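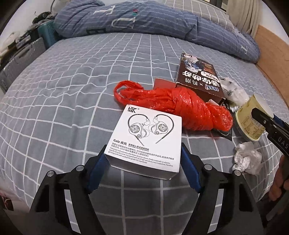 How to clear up after a big unboxing

New earphones are brilliant fun – the heap of packaging left on the bed is less so! I do this every time a parcel lands, and it takes one cup of tea.

Start with the product box. Check every flap and tray for spare ear tips and the little leaflet, then put the lot back inside. I keep small boxes like the KZ Gale one in a Furow drawer, standing on edge so I can read the names.

Next, flatten the cardboard. Slit the tape at both ends, fold the box down and peel off any address labels.

Plastic bags come last. Untwist them, smooth them out and roll them up – the good ones are lovely for posting things on. Anything torn goes in the soft plastics bag.

Keep your receipt in the product box until January, or whenever your guarantee runs out. Now go and listen to something loud!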